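Home Posts Allotment Kitchen About Search

Monday, November 28, 2022

Giving up the car, nine months on

I sold the car in March. It was a silver hatchback with a dent in the rear door and a heater that only worked on the highest setting. It needed a new clutch, and the garage in Timthorpe quoted more than I thought the car was worth. I sold it to a dealer for parts and took the bus home.

I had meant to write about it after a month, then after the summer. The first month would have been a different post, as I was still pleased with myself and the weather was good.

The main thing I use now is the 188 bus. It stops at the end of my road and goes into town by way of the hospital and the retail park. In the week it runs every half hour until early evening and then once an hour. On Sundays there are four buses in the whole day, and the last one leaves town before most people have finished their lunch. I have missed it twice. The first time I walked back along the old railway path, which took most of the afternoon and gave me a blister. The second time I paid for a taxi.

Food shopping was the part I worried about most. I used to do one big shop a fortnight and fill the boot. Now I go every two or three days and carry what I can in a rucksack. I buy less, and I throw less away. Tins and potatoes are the problem, as they always were for anyone without a car. For a while I had heavy things delivered, but there is a minimum spend and I kept adding biscuits to reach it. I have stopped doing that and just carry fewer potatoes.

I bought a second-hand bicycle in May, a Huron with nine gears and a rack on the back. It cost 300 pounds including a new chain and tyres. I had not ridden regularly since school. The road out of the village is fine until the roundabout, where I get off and push it over the crossing. People have told me I'd get used to the roundabout. I have not, and I don't mind pushing.

The bicycle lives in the hall, so the hall is always a bit dirty now. I put an old doormat under the wheels. I tried keeping it in the shed, but the shed is at the far end of the garden and the lock freezes, and on cold mornings I found I was choosing the bus to avoid going out there.

What I miss is the odd trip. The coast is two buses and a train, and the second bus does not wait for the first. I used to go to the tip when I felt like it, and there is now a broken chest of drawers on the landing which has been there since July. I could ask someone with a van. I keep not asking.

I don't miss the insurance renewal, or the noise from the front wheel, or looking for a space behind the library.

The bus has also given me back some reading time. It comes to nearly an hour a day on the days I work in town. I read novels on the way in and the free paper on the way home. In the autumn I got through a long history of canals that had been on my shelf for years. I can't read on the top deck without feeling sick, so I sit downstairs near the luggage rack, facing forwards.
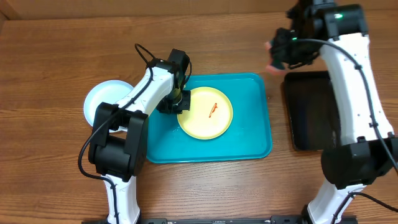

Yellow plate on the table, between the two arms.

Winter is the test. It was dark when I left this morning and dark again when I got home, and the shelter at the top of the road has lost one of its side panels. I have bought a proper waterproof coat, a brand called Hilo, in a green I would not have chosen if the others had been in my size. It has a hood that fits over a woolly hat. I also keep a spare pair of socks at work, in the drawer with the tea bags.

On wet evenings I get off one stop early, by the Mészáros bakery, if it is still open. They reduce the bread in the last half hour. The rye keeps for days and makes good toast, and it is light enough to go on top of everything else in the rucksack.

I have not decided that I will never have a car again. My road tax money is sitting in a savings account along with what I got for the old one, and I have agreed with myself to leave it there until the spring. If I do buy another, it will be small, and I will want to sit in it with the heater on first.

The next post will be about the leeks, which have rust.

Contact | © 2022 All posts and pictures by the author | Back to top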